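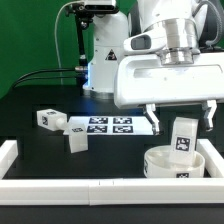 Handout 2: Peg and socket joints
Course: Simple Joints, Tuesday group
Teacher: Levente Hegyi

A peg joint has two parts, the peg and the hole which receives it. In drawings we always mark the axis of both parts first, and only after this the outside shape. Please bring the Skilwood workbook, exercise 11.
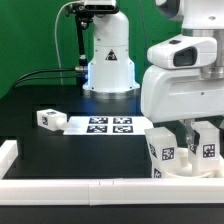 The position of a part must be written before we speak about fit. One face is the reference face, and all distances are measured from it. A block can also lie on its side, as the one at the left with the short round stub pointing right, and then the axis of the peg is horizontal. Write this in your sheet – many students forget it.

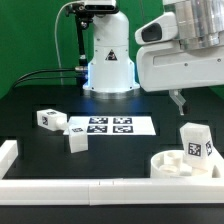 How much clearance should I write for a first fit?
Write the difference between the hole diameter and the peg diameter, in millimeters, also when it is very small. 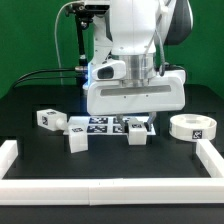 Order of work is the topic for the second hour. Make a list of the parts and decide which one stays fixed and which one moves. The small cube between the two fingers has its marker on the top face, so in your sketch draw this face in the top view. Sketches go to Shakuntala Vashisht before the October test.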